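Orneck Match Ball, Size 5

I coached high school soccer for a long time before I started selling gear out of this shop, so I've kicked, pumped up, lost and fished out of creeks an awful lot of balls. The Orneck is the one I kept ordering with my own money! It's a hand-stitched size 5 with a textured cover, and it flies straight even when your left back hits it with his shin.

What I like most is how it comes off the foot. Cheaper balls feel like a basketball for the first month and like a pillow after that. I had one Orneck in my bag from preseason all the way into November, on turf and on a grass field that was mostly mud by then, and it still played like a match ball (a scuffed one, sure, but the panels were tight).

Pump it up the night before and check it again at the field. The valve is a little stiff when it's new, so put a drop of glycerin on the needle and go slow. If you bend a needle in there, email me and I'll mail you a couple.
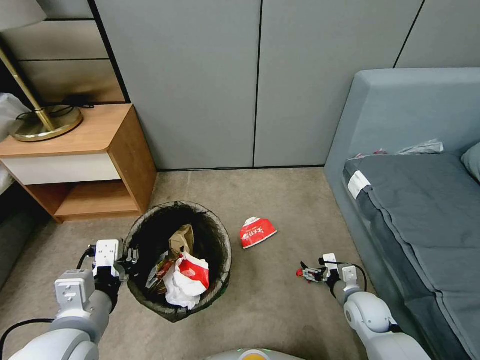 Casimiro Vallejo wrote in to say that his keepers found the cover slick for the first few practices, and that it got much better once the shine wore off. I'd go along with that. Kick it around for a week before you hand it to the referee, and don't save it in the box for opening night.

We carry it in white with navy or white with orange. The orange is easier to pick up under bad lights, and I sell way more of those to teams that play at night. Both colors weigh the same and come out of the same factory run, so you can mix them in one ball bag and your players won't be able to tell with their eyes shut.

Single balls ship deflated. Team packs come with a mesh bag and a hand pump, and the pump is fine but nothing fancy, so hang on to your good one. We got 200 in for the fall and 100 of those are already promised to schools, so if you need a full set, call before you order online.

Returns are easy as long as the ball hasn't been written on. Once there's a team name on it in marker, it's yours!

Page updated July 27, 2018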